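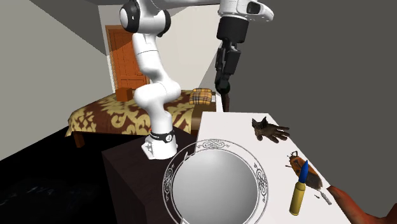 仿真工作单元的机座位姿应当在什么时候核对？

每次更换桌面或房间资产之后核对一次，渲染器或物理引擎升级之后再核对一次，两次之间不需要额外核对。

图2 卧室布局下的仿真工作单元。机械臂安装在深色桌上，末端执行器竖直向下，操作区为相邻的白色桌面。

3 仿真工作单元的搭建与维护

3.1 单元组成

本文全部仿真实验在同一个工作单元中完成，单元内部代号为Rurkutus。它由一台固定安装的机械臂、一个末端夹爪、两张相邻的桌子、一组可替换的房间背景和一个物体库组成。机械臂与夹爪的描述文件由Temitope Effiong维护，房间背景与物体库由Eleri Pritchard维护，两部分放在不同的仓库中，分别打版本号，只在单元配置文件里汇合。

配置文件规定了四类内容：机座在世界坐标系中的位姿，两张桌子的位姿与碰撞体，夹爪相对于法兰的安装变换，以及相机的内外参数。其余内容（墙面、床、门、床品的纹理）均视为背景，允许在不修改配置文件的情况下替换。图2是卧室布局下的一次渲染，机械臂身后为床和木门。除卧室外，我们还使用了厨房与书房两种布局，三者共用同一份配置文件。

将机座与操作区放在两张桌子上，是沿用Babalola实验室实体单元的做法。实体单元的机座桌需要承受加减速时的反作用力，桌面较厚，操作桌则可以随任务更换。仿真中不存在这一受力问题，但若把两张桌子合并为一张，桌面高度就只剩一个参数，实体单元中两张桌面的高差便无处填写。Babalola的实测高差为2毫米，这一数值在早期版本中被忽略，后来在放置类任务中造成了可以观察到的接触时刻偏移，见3.4节。

3.2 机座与桌面的安装

安装按固定次序进行。先载入房间背景，关闭其中所有家具的动力学，只保留静态碰撞体；再载入机座桌，将其上表面中心设为单元坐标系原点；然后载入机械臂，把基座法兰底面与原点对齐；最后载入操作桌。次序颠倒并不会报错，但操作桌如果先于机座桌载入，引擎会以操作桌为参照解算初始接触，机座桌可能在第一个仿真步内产生微小位移。我们在安装脚本中加入了检查：载入完成后推进一个仿真步，读取两张桌子的位姿，与配置文件逐项比较，不一致则终止。

机座与机座桌之间采用固定约束，不使用接触。早期版本曾让机座依靠自重和摩擦停在桌面上，在大范围快速运动时机座会缓慢旋转，一轮实验结束时的朝向误差足以使抓取点落在物体之外。改为固定约束后该现象消失，单步计算时间也略有下降。

两张桌子的碰撞体均采用长方体，桌沿不做倒角。外观网格与碰撞体分别存放，修改外观不影响碰撞。桌面拼接处是容易出问题的位置。跨在两张桌子上的物体会同时与两个碰撞体接触，如果两者上表面存在高差，物体会略微倾斜；如果两者侧面相互嵌入，接触求解器会给出交替的法向，物体会持续抖动。图2中前方的圆盘就横跨两张桌子的交界。对此类初始位置，我们要求两张桌子的碰撞体在侧面相接而不相交，并在安装脚本中用包围盒检查这一点。

圆盘在外观上还有一个特点：中央是灰色圆面，外侧宽边带有卷曲纹样，透过宽边能看到下面的桌面。透出的部分在渲染上是透明的，在碰撞体上不一定是空的。物体库中凡是带有透明区域的网格，都在元数据里标明碰撞体是否包含该区域。这一字段缺省为包含。若任务要求夹爪从透明区域的边缘接近，必须人工确认，不能依赖缺省值。

3.3 夹爪安装与零位

夹爪通过一个圆柱形连接件装在腕部下方。连接件在描述文件中是独立的刚体，有自己的质量和惯量，与腕部法兰固定连接。把它并入夹爪网格可以减少一个刚体，但更换夹爪时就要重新计算惯量，得不偿失，我们保留了独立的连接件。

夹爪为连杆式结构，传动由闭环机构实现。所用引擎的关节树不支持闭环，我们先把环路断开，再用约束将断点连回。约束的刚度需要整定：刚度过低，夹持时连杆会被撑开，指尖不再平行移动；刚度过高，仿真步长必须缩短，否则约束力振荡。整定由Chidubem Danladi完成，方法是让夹爪夹住一个刚性方块，逐级提高目标夹持力，到40牛为止，记录断点处的位置误差。误差在全部力级下低于给定阈值的最小刚度即为采用值。

零位检查在每次修改夹爪描述文件后进行。步骤如下：令夹爪完全张开，读取主动关节角；令其完全闭合，再次读取；两次读数分别与机构的几何极限比较。随后令机械臂回到准备位姿，指尖竖直朝下，读取工具中心点与操作桌上表面之间的距离。最后令工具中心点沿竖直方向下降15毫米并返回，检查返回后的位姿是否与下降前一致。最后一步看似多余，却发现过一次真实的错误：某次合并后，腕部关节的阻尼被写成了零，静态读数全部正常，只有运动之后才出现残余摆动。

从相机方向看，指尖与远处物体可能在图像上重叠。图2中夹爪尖端的正下方有一个深棕色的细长竖直物体，仅凭渲染图无法判断二者是否接触。因此单元中凡涉及接触的判断，一律读取引擎的接触列表，不使用图像。图像只用于训练和评估视觉策略，也用于人工抽查。

3.4 桌面高差的处理

3.1节提到的高差最初由Ngozi Onuoha发现。她在比较仿真与实体的放置轨迹时注意到，仿真中的接触总是早于实体，偏移方向固定，与物体种类无关。先后检查了物体质量、摩擦系数和控制延迟，均不能解释。后来用高度尺在实体单元的两张桌面上各取若干点测量，才确认操作桌低于机座桌。

修正方法是在配置文件中为操作桌单独设置高度，不再从机座桌继承。修正后重新运行了全部放置类任务，接触时刻的固定偏移消失，剩余差异在两个方向上都有分布，我们将其归于控制延迟的波动，没有继续处理。

需要说明的是，修正前采集的轨迹没有删除。这些轨迹带有旧的配置版本号，训练时默认排除，复现早期结果时可以重新启用。

3.5 物体的载入与摆放

物体库中的物体在尺度、形状和材质上差别很大。图2的一次摆放中，白色桌面右侧有一只深棕色的手套、一个形似昆虫的橙棕色物体和一枚带蓝色尖头的黄金色子弹形物体，三者的外形和碰撞特性没有共同之处。物体库来自多个公开渠道和Histdale提供的扫描模型，原始单位并不统一，有米、厘米，也有未注明单位的。载入前一律换算到米，并由人工与参考尺寸核对。

碰撞体用凸分解生成。分解的块数上限设为26，超过上限的网格要么简化，要么不收入。手套一类边缘破碎、指部张开的网格最容易超过上限，简化后指间的缝隙往往被填平。对以推动和抓取为主的任务，这样的填平可以接受；对需要插入缝隙的任务则不可以，我们在物体元数据中为此增加了适用任务一栏。

所有可动物体从桌面上方很小的高度释放，待其静止后再开始任务。静止的判据是线速度与角速度同时低于阈值并保持一段时间。不能在规定时间内静止的摆放被丢弃并重新采样，日志中记录所涉物体的名称。某一物体在日志中反复出现时，通常是它的碰撞体有问题，多见于底面不平或质心位于支撑面之外。细长物体的情况特殊，竖直站立的姿态本身就不稳定，允许在任务定义中指定为初始固定，任务开始后解除。

靠近桌沿的物体另有一项检查。若物体质心在桌面上的投影与桌沿的距离小于设定值，该摆放仍然保留，但打上标记，评估时单独统计。这样做是为了避免把物体跌落桌下造成的失败与抓取本身的失败混在一起。

遮挡不作为丢弃摆放的理由。物体在图像中相互重叠是常见情况，图2中子弹形物体就挡住了昆虫形物体的一部分。我们只检查三维空间中是否穿透，穿透深度超过阈值的摆放才重新采样。

3.6 日常维护

仿真单元没有磨损，但会因为依赖项的变化而偏离。维护工作主要是及时发现这种偏离。我们保存了一组基准轨迹，覆盖回零、到达、抓取和放置四种动作，每条轨迹附有关节角、工具中心点位姿和接触列表。引擎或渲染器升级后先运行基准轨迹，与保存的结果逐帧比较，通过后才允许合并。

比较的容差按量分别设置。关节角和位姿的容差较严，接触列表只比较接触对和首次接触的时刻，不比较接触点数。不同版本的引擎对同一个面接触可能给出不同数目的接触点，把它纳入比较会产生大量无意义的告警。

图像的比较单独进行。光照模型的细小改动会使几乎每个像素发生变化，逐像素比较没有用处。我们采用两项检查：一是分割掩码的交并比，用于发现物体缺失或位置改变；二是墙面与桌面几个固定区域的平均亮度，用于发现光源改变。卧室布局中背景墙面的明暗差别较大，左后方的门上还有斜向的阴影，取样区域应避开阴影边界，否则光源方向的极小变化就会引起读数跳动。

去年12月的一次升级没有通过检查。运行回零轨迹时工具中心点位姿完全正常，放置轨迹的首次接触却晚了数帧。逐项回退后定位到引擎对接触边距缺省值的修改：新版本把缺省边距改为零，而配置文件此前一直没有显式填写。处理办法是在配置文件中写明边距，并把安装脚本改为遇到未填写的物理参数即终止。此后又据此补齐了恢复系数和滚动摩擦两项。

配置文件的任何改动都需要两人确认，其中一人必须负责过实体单元的安装。这一规定由Demetrio Villanueva提出，目的在于让仿真参数始终能与实体上的某个测量对应。没有对应测量的参数允许存在，但要在注释中写明取值来源。目前属于这种情况的有夹爪断点约束的刚度，以及背景家具的摩擦系数，后者在现有任务中从未参与接触。

3.7 已知的限制

现有单元不模拟线缆。实体机械臂的夹爪供电线缆会在腕部大角度旋转时产生附加力矩，仿真中没有这一项，涉及腕部连续旋转的任务两者差异较大，本文的任务集没有包括此类任务。

手套等柔性物体以刚体处理，抓取后不发生形变。对于只要求把物体移到目标区域的任务，成功率仍可比较，但夹持姿态的分布与实体不同，第5节在报告这一类物体时单独列出。

房间背景的碰撞体只在靠近机械臂的一侧做了细化。床和墙面按粗略的包围体处理，床品的垂边没有碰撞体。若后续任务要求机械臂伸向床面，例如Brarwood计划中的整理任务，这部分需要重新制作，工作空间边界也要随之修改。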